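Do Word Limits Make Better Stories?
Project report, short fiction module

Our group set out to test a claim every writing handbook repeats: that a tight limit makes a story stronger. I doubted it in July and I doubt it now. We collected 18 stories from Flirura, the student magazine, and each of us cut 2 of our own drafts from 4,000 words to half that.

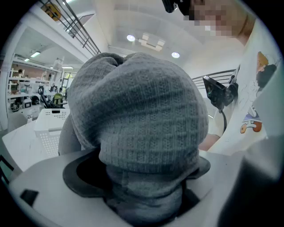 What the readers said

Readers at the Ceredell workshop got both versions, unlabeled. They liked the short ones more, but they also finished them more often, and I'm not convinced those are separate things. My story "Ireo" lost its aunt, its ferry and most of its jokes. One reader called the result "clean." I would call it thin.

The magazine stories were even less help. They had already been edited, so we were judging an editor's taste as much as a writer's.

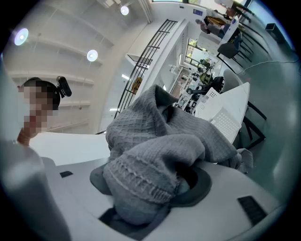
Au
Student author, fiction group

Dialogue survived cutting best – probably a sign that we overwrite everything else. Endings did worst. In 4 of the drafts the last scene stopped making sense once the setup was gone, and the readers who noticed blamed themselves.

I would not tell next year's group that shorter is better. Our sample was small and we picked the drafts ourselves. A fairer test would start with stories written short.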